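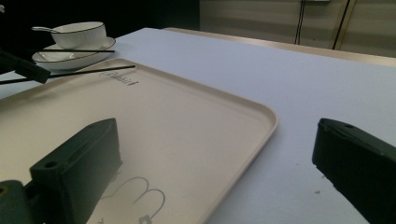 Let's start with money, because that's why most of you picked this session over the one with the free pastries. When we started planning our table-clearing station at Similcombe, the first spreadsheet had one big line in it, and the line said "arm." Everything else was lumped under "misc." I love that spreadsheet. I keep it to stay humble. The job is clearing and resetting tables in a dining hall, so think about what one place setting asks of a gripper. A big pale tray with rounded corners and only a slightly raised rim. A ribbed bowl sitting on a saucer, with a spoon in it. Chopsticks, thin and black, lying wherever people leave them. Every one of those wants something different from the same pair of fingers, and every one of them ended up as a line in the budget.

(Pause. Ask who has bought an arm already. Ask who has bought one and is still waiting on the fingers. Usually the same hands.)

So, the first big lesson: budget by object, then by machine. Jeptoo Tanui on our team went through the dish racks and wrote down every item the hall uses. She got to 31. Then she marked which ones a plain two-finger gripper could handle on paper, which ones needed a test, and which ones we should think about replacing. That third column is gold! A different spoon can cost a lot less than a different gripper.

Trays deserve a minute of their own. They're wide, they're low, and you can't close two fingers across the whole thing unless you've bought a very wide gripper. You end up pinching the rim, and then you care a lot about rim height, and about how the weight sits when somebody has left half a bowl of soup at the far corner. We quoted a wide-stroke gripper from Saragih and a pair of longer fingers from Vosbridge. The longer fingers won on price and we spent what was left on spares. Buy spares. We planned for two sets a year and went through 5.

Chopsticks. (Somebody will laugh, let them.) A thin stick flat on a table is a hard pick, and a thin stick half on a tray and half off it is a different hard pick. If your food service has chopsticks, put in test hours for them by name. We gave them 14 hours in the first plan and I would double it now, happily, because that was some of the most fun I've had at work.

Now, test props. Please put these in the budget! People borrow dishes from the kitchen, the kitchen wants them back by lunch, and your results go out the door with the dishes. We spent $467 on our own trays, bowls, saucers and flatware, bought to match what the hall uses, logos and all. Printed trays matter if you're using vision. A line drawing on a tray can look like an edge to software that's hunting for edges, and you want to learn that in week one.

(If running late, skip to the Sukska part.)

Sunita Bhatia handles purchasing for us and she asked me to pass on two things. Get the finger drawings from your vendor in writing, with permission to have them remade locally. And ask for the service contract price in the second year, before you sign for the first.

The Sukska pilot is our next one. Same arm, smaller hall, more kinds of cups. We put in the request in April with fingers, props, spares and test hours each on their own line, and it was approved in one meeting. The first request took four — same total, give or take a camera mount.

Take the item list idea home and try it on your own racks. You need a clipboard and one quiet afternoon, and I'd love to hear what number you get to.

Questions. (Have the blank budget sheet ready to put up. Repeat each question for the back rows.)

© Similcombe Dining Automation Group | Contact us | Back to top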